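Rirnville's downtown has been given an outdoor dining permit, a new set of crosswalks and, as of this summer, its own sidewalk market. Aileen Mangubat has had a hand in all three. She has managed the town's Main Street office since May of last year, working out of two rooms over the old Enriquez shoe store.

The market runs along two blocks of Skarkwood Avenue and has 76 stall spaces. Mangubat had 148 applications for them.

"I expected to be calling people and begging," she said. "Then the mail came in and I had to go buy a second filing box."

Half the spaces were held for businesses that already have a downtown address. The rest went to people who sell from home or travel to fairs. Mangubat said some shop owners were against letting in outside sellers at all, and she understood why.

"They pay rent twelve months a year. Somebody pulls up with a van and a folding table and sets up outside your door, you're going to have feelings about that. So we made a rule that you can't be placed in front of a store that sells the same kind of thing. It took me three evenings with a map and a pencil."

A stall costs $20 a day. The fee covers trash pickup and the extra hours for street closing, and Mangubat said it does not cover much else. The town pays for the portable restrooms out of the parking fund.

Parking is the subject that comes up most in her office. The market takes out the curb spaces on both blocks, and drivers are sent to the Gellbridge lot behind the library. The walk from there is short but uphill, and the lighting on the steps is poor.

"I've had that complaint from people I'd never met and from my own mother," Mangubat said. "The lights are ordered. I can't tell you what week they go in - I've been wrong about that once and I'm not going to be wrong twice."

Rhea Soriano has owned the stationery shop on the corner of Skarkwood for nine years and rents a stall outside as well. She was one of the owners who spoke against the market at the first public meeting.

"I said it would be a mess, and the first one was kind of a mess," Soriano said. "The trucks came late and everyone was unloading at once. They gave us arrival times after that and it got better. I still think it ends too late in the day. By the last hour I'm mostly talking to the other sellers."

She said her weekday trade has stayed level. She would like to see the town spend money on the empty storefronts next, especially the former bank.

Mangubat agrees about the bank. The building has an owner out of state, and letters have gone back and forth without much result. She has asked the town council for a small grant program that would help new tenants with signs and paint, and a vote is expected this fall.

As for the market, applications for next season will open over the winter. The fee will stay the same. The closing time is up for discussion, and Mangubat said she has heard from Soriano on that point more than once.
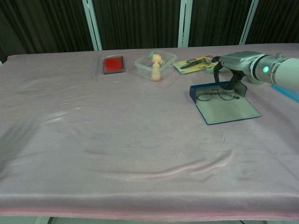
A table with a pink cloth and a red ink pad.

Downtown Rirnville News | Posted 8/31/19 | Contact the editor | All rights reserved | Back to top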